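Murnilbridge Community Forum > Home and Garden > Oiling a table top, or leave well alone?

lasance_lane
Started this because I'm going round in circles. We've got a pale wood table that does everything: breakfast, homework, my sewing machine, the lot. I want to put some sort of protection on it before January, when my sister and her three boys descend on us for a fortnight. My neighbour swears by oil. My dad says oil on pale wood goes the colour of weak tea and I'll regret it. Who's right?

pegbag
Your dad, a bit. Linseed will yellow it, no question. I did a sideboard with it years ago and it went properly orange by the window. There are clearer oils now though, and hard wax ones that barely change it. Do you know if it's solid or veneered? Makes a big difference to how brave you can be with the sandpaper.

Urmila Sandhu
Agree with pegbag, find out what it is first. Look at the underside and the end. If the grain on top carries on down over the edge it's probably solid. If there's a thin line all the way round, it's veneer, and I wouldn't go near it with anything coarser than a very fine pad.

I'd also say think about whether you need to do anything at all. I used mine bare for six years with a cloth and a drop of washing-up liquid, and it was fine until somebody put a curry dish on it.

tinlid
Sorry but bare wood with kids is madness. Varnish it, two coats, done. You can wipe anything off. All this oiling every few months is a hobby, and some of us have enough to do.

Urmila Sandhu
Varnish is lovely right up to the first deep scratch, and then you're stripping the whole top. With oil you rub a bit in where it's worn and carry on with your day. We'll have to differ on that one!

So-ying Yen
I'm with the leave-it-pale camp. Half the pleasure of light wood is the grain, and a thick shiny coat kills it for me (my mother-in-law's table looks like a toffee apple). I was moaning about this to my husband Tseng.

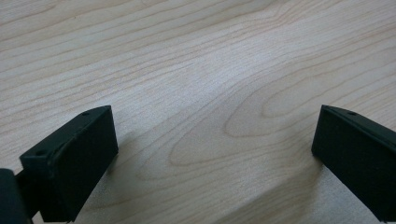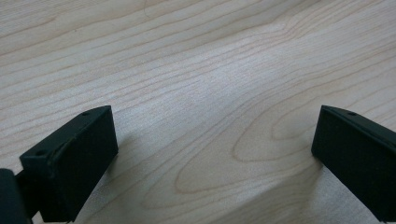 Pale wood table top, bare between the two black fingers in both. Look at the loops in the grain in the second one.

pegbag
Oh those loops are nice. You get that cathedral shape from how the log's cut across. I'd hate to lose it under a dark stain.

tinlid
It's a table. You put plates on it.

lasance_lane
Ha, you two! Right, I've been under mine with a torch and there IS a thin line round the edge, so veneer I suppose. Does that rule out oil? I've got 10 tester pots in the shed from the last time I had an idea.

Urmila Sandhu
It depends what's already on there. Put a few drops of water somewhere out of the way. If they sit up in beads it's sealed and oil will just lie on top going sticky. If they soak in and leave a darker patch, you can oil it. Try one pot on the underside first and leave it a week before you decide.

lasance_lane
Beads. Great big ones. So it's sealed already?

pegbag
Sounds like it. Soft cloth, mild soap, coasters, and spend the money on a wipe-clean tablecloth for the nephews.

tinlid
So somebody varnished it. Just saying.

So-ying Yen
A thin matt one, I'll allow it. Get the tablecloth with the felt backing by the way, the plain plastic sort stuck to ours in the summer.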